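# Dosalcombe's ferry cats get their winter houses

Oct 21, 2025

Good news from the waterfront, and I've been waiting since September to write it up!

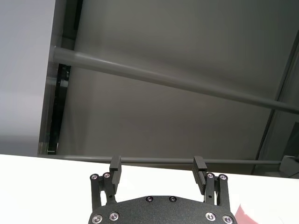
Pavithra Iyer tells me the cats moved in faster than she did when she rented her last apartment. The first tabby was asleep inside before the second shelter had even been set down, she says, and two more were waiting their turn.

So, the details. Six insulated shelters now sit behind the old Serkavow ticket office, where the colony has been hanging out for years. The money came from a bake sale and a raffle (I won a jar of pickles), which together brought in $1022. The shelters cost $603, and the rest goes to spaying and neutering through the Ramasamy clinic on Dendari Street — they've already done two of the shy gray ones, and both are back with their ear tips and their usual bad attitudes.

If you walk your dog down there, please keep the leash short near the ticket office. Dry food can be dropped off at the clinic's front desk. No milk, please, and no blankets either — they get damp and stay damp. Straw is great.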